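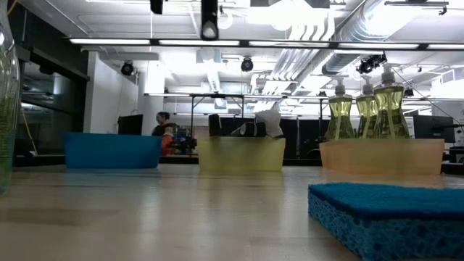
Sorting bins for the cleaning table - one color each or all the same?

kasik_91
Ours are three plastic bins in a row, blue, yellow and orange. Soap pumps go in the orange one and the blue one is for whatever comes back on Monday. I like it, but my sister wants matching clear ones. Thoughts?

prota10
Keep the colors! I can yell "orange bin" across the room and people find the soap. Try that with three clear ones.

Zariņš
Disagree. Colors only help if everybody remembers them, and in my house that's me. I put labels on plain bins and stopped getting questions.

kasik_91
Labels peel off mine as soon as they get damp though.

Zariņš
Paint marker on the rim. Mine has held up 14 months.

ciladum148
I'm with prota, but I'd go see-through for anything you refill. You can tell when the soap is getting low without picking it up. Solid is fine for returns. And give the sponge its own dish - it doesn't belong in with the pumps.

prota10
Sponge in with the pumps is fine if you wring it out, come on.

ciladum148
Nope. Slimy bottles.

kasik_91
OK, colors stay, paint marker this weekend. Sponge is still up for debate lol

Search this forum Go
Contact us | © Ciladum Boards | Back to top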